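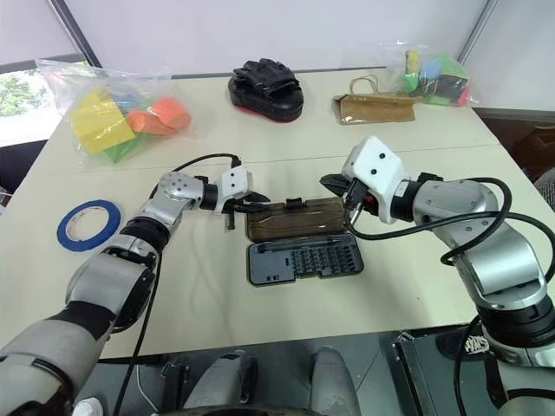 Everyone wants to talk about the model. I want to talk about the person doing the teleop, who is bored by mid-morning and whose boredom goes straight into the data.

I ran remote control sessions for Tavent through July. Small stuff. Open a case, close a case, pick a bit out of the tray. The target was 1000 demos and we hit it, and I'd swap most of them for a couple hundred done by someone who cared. Vilmos Csizmadia did maybe a fifth of ours. You could spot his on playback with no labels. He slows down before contact. He lets a bad grasp be a bad grasp, backs off, goes again. The rest of us yanked the thing around and hoped.

And the bad grasps got deleted! That was the rule, clean runs only. So the robot never sees anybody fix a mistake, then it makes one and just sits there. What did we expect.

Hand guiding isn't teh answer either, before somebody writes in. Lovely on one arm. Try it on two, with a fiddly little latch, you run out of hands.

So pay operators properly. Shorter shifts. Keep the fumbles, mark them as fumbles. The Nultau people are asking for 3000 demos next round and I'd sooner argue for fewer, slower, with the same 2 people start to finish. Probably lose that one. Numbers look good on a slide and patience dosen't.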